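Drawing fruit for beginners – getting the shapes and shine right

Quick one this week. You need a pencil, a rubber, cheap paper and some fruit. Toy fruit is fine, it doesn't go off. Grey table top if you can – plain colours behind make the edges easier to see.

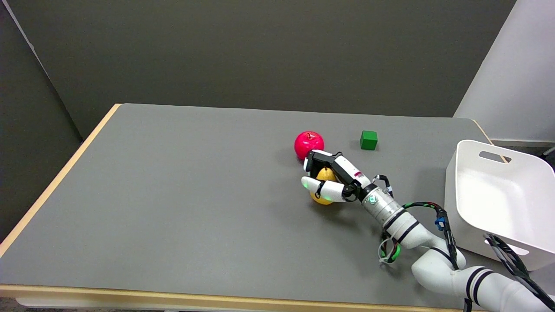
Bredville, January

Start with the apple. Red, shiny, short stem. Draw a circle, lightly, then flatten the top a bit and dip it where the stem goes in. Don't press hard yet.

Pear next. Two circles, small one on top of a big one, join the sides. Ours is bright yellow so keep the shading pale. If part of it is hidden, draw the whole thing faintly anyway and rub out what you dont need.

Then a small block. The green cube sits farther back than the apple, so it goes higher up the page. Crisp edges, use the side of a ruler if your hand wobbles. Faint shadow only.

Shine last. Leave a patch of bare paper on the apple, shade round it, darker towards the bottom. Squint. Too dark? Dab with the rubber, no scrubbing.

Now try two fruits touching. Draw the line where they meet first, then work outwards both ways. Most people leave a gap and then they look like they're floting.

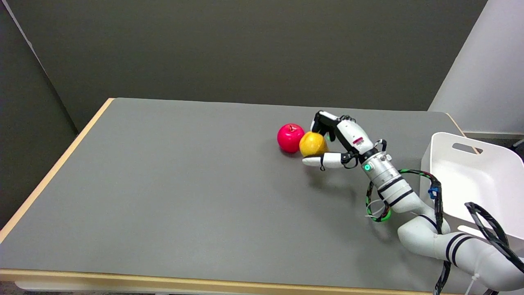

Red apple and yellow-orange fruit, side by side.

Paper: I use the Weldu pad, item 441 in the Asow shop. Any will do. Ten minutes a go, then turn the page and start again. Colour pencils next time.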